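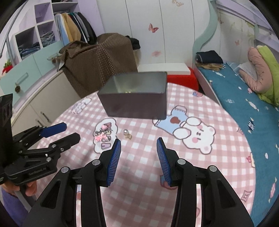 The bedroom table at Wubshet Road, with the grippers out and the tin open.

Ruth Rivadeneyra had the budget open on her knees before the kettle boiled. She loved a budget. Give her a blank sheet and a column for delivery charges and she was happy until supper!

"Three pairs," she said. "If we buy three pairs, Plunura throws in the spare pads."

"We have one table," said her sister Cinley from the other side of it. "And it's in my daughter's bedroom."

This was true, and Ruth waved it away. The tablecloth had bears on it, the wardrobe had butterflies on it, and as far as she was concerned there was no better place in the whole town to teach a machine to tidy up. Plitura had a proper workshop with grey benches and grey bins, and what did their arm know how to do? Put grey things in grey bins. Ruth wanted one that could cope with a hair clip.

She read the figures out. The arm itself, second-hand, was 1,320 pounds. A new one was more than the car. Grippers came separately, and then there were the pads (they wore out faster than you'd think, and she had put them on a line of their own, in green), the storage drives, the stand, and something called a mounting plate that cost 43 pounds and looked like a saucer.

"What have we got?" asked Cinley.

"One thousand and forty-six."

"So we can't have the arm."

"Not in January, no. But listen, this is the good part!" Ruth turned the sheet round. She had drawn an arrow on it, a big one, running from the bottom of the page to the top. They would buy the grippers first. They would work them by hand, every evening after tea, picking up charms and chains and beads until they had hours and hours of it saved. The arm could come in the summer, and all that picking up would be waiting for it like a packed lunch.
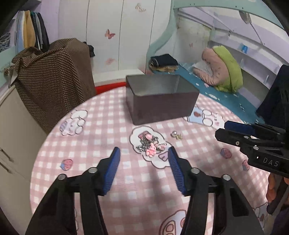
Cinley looked at the arrow for a long while. She worked in accounts at the bus depot and had seen a great many arrows.

"You haven't put anything down for repairs," she said.

"I've got a line for pads."

"Pads aren't repairs. What if a finger bends? What if Wubshet Road has a power cut and the drive goes?" She reached over and took the pencil. "Two pairs. Keep the rest back. And ask Plunura what they charge for one finger on its own, because I bet it's dreadful."

Ruth rang them there and then, pacing between the bed and the wardrobe doors. It was dreadful. She wrote it down anyway, delighted, and drew a box round it.

"They can deliver on Saturday," she whispered, with her hand over the phone.

"Two pairs," said Cinley.

"Two pairs," Ruth told the phone. "And one saucer, please."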